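2 min read

The Gripper

Edivaldo Arruda had told his sister the gripper would be finished by January, and he had been careful not to say which one.

It had begun at home, on the ironing board, as a thing for picking up socks. Then it outgrew the ironing board, and his marriage, or so his wife put it, and he took it down to the shared workshop at Nirkdale, where you paid by the month and brought your own tea. By then it was no longer for socks. It was going to teach a robot to tidy. You held it in your hands and did the tidying yourself, very slowly, and later on the robot would do the same, having learnt from the best.

The robot was called Pleltomness. It did not yet have a body, but Edivaldo felt a name was a start.

"Does it have to be slow?" asked Fena, who had watched him put a cloth in the wrong place with enormous care.

"It has to be clear," he said. "Imagine you're showing a child."

"My children would have left by now."

He settled himself at the blue table by the brick wall, let the timer run and bent over the gripper again. One of the fingers had been sulking. It closed when asked, but with an air of doing him a favour, and he wanted a word with it before the next go.
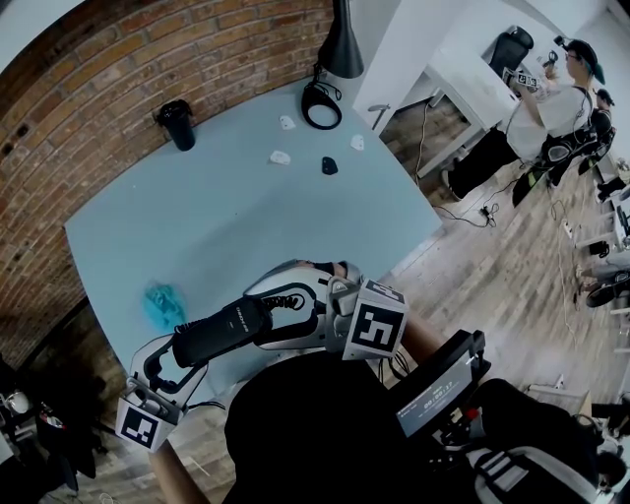

Guerra wanted to know what happened when the robot had learnt all this and turned out to be as untidy as the man who taught it. Would it be sent back? Would it need a shed of its own?

Edivaldo said it was a question of data. He said this whenever he was losing.

"How much data?" said Fena.

"Fifty-eight goes so far. Twenty of those are good."

"And the rest?"

"The rest are honest."

He loosened a screw, thought better of it and tightened it again. The finger gave a small click — agreement, he decided — and he picked up where he had left off, moving like a man carrying soup across a ballroom.

At home that evening there were two socks on the stairs. He stepped over them. Pleltomness would want something to practise on.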